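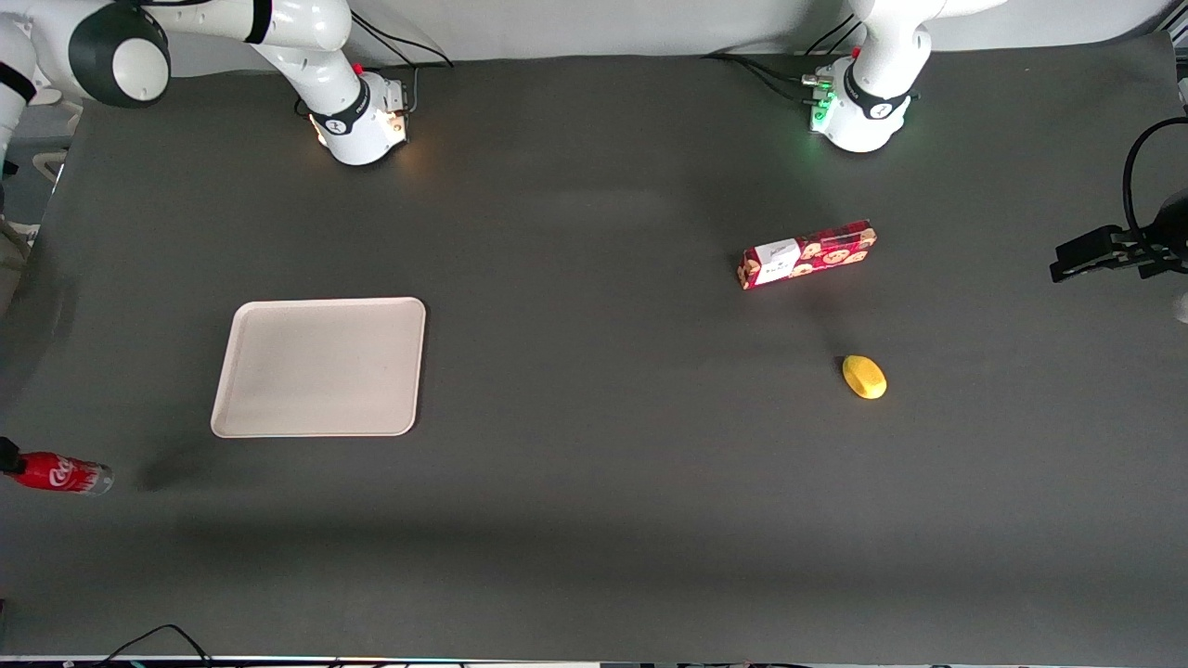 Remano two-arm starter kit – worth it for a small packing job?
Posted by Solange Paquette, 19/09/2023

We pack mixed snack trays for a few cafés near Sandemness. I have had a quote for the Remano kit, which is two arms, the table mounts, the controller and a year of support from McKinnon. The job is simple enough: pick up a flat box of biscuits, a piece of fruit and a bottle, and put them in a tray. We do around 100 trays a day at most and the contents change every couple of weeks.

What I can't tell from the brochure is how long it takes to set up a new item, and whether the support is any use once they have your money. Has anyone here bought one and kept it?

Tarek Mahasneh
We have had ours since last November. Setting up a new item takes me 20 minutes if it is a box and a good deal longer if it is round. You move the arm by hand to where you want it, save the position and repeat. The software then lets you shift the whole routine if the tray moves, but only flat on the table. If you change to a deeper tray you have to do the heights again.

Flat cartons lying down are the awkward ones. The standard fingers don't open wide enough to take some of them across the long side, so you have to come in from the end or across the short side. Measure your boxes before you order. The wide fingers are an extra and were 196 a pair when we bought them, before VAT.

Bottles are fine on their side as long as they can't roll. We made a shallow cradle out of scrap and had no more trouble.

Support has been fair. They answer emails the same day but a phone call means waiting. I would buy it again for your numbers – I wouldn't for much more than that, as it is not quick.

Mervin MacLeod
Too dear. Get a Saturday lad.

Yasuo Aoki
I looked at the Remano and the Esex before choosing the Esex, so take this as second-hand. The Remano arms reach further and the two share one controller, so you don't have to write anything to stop them bumping into each other. The Esex is cheaper but you do that part yourself.

Ask McKinnon for a trial with your own stock on the table. They did two days for us at no charge apart from carriage. Send them the worst items you have, and ask whether the wide fingers can be included in the quote.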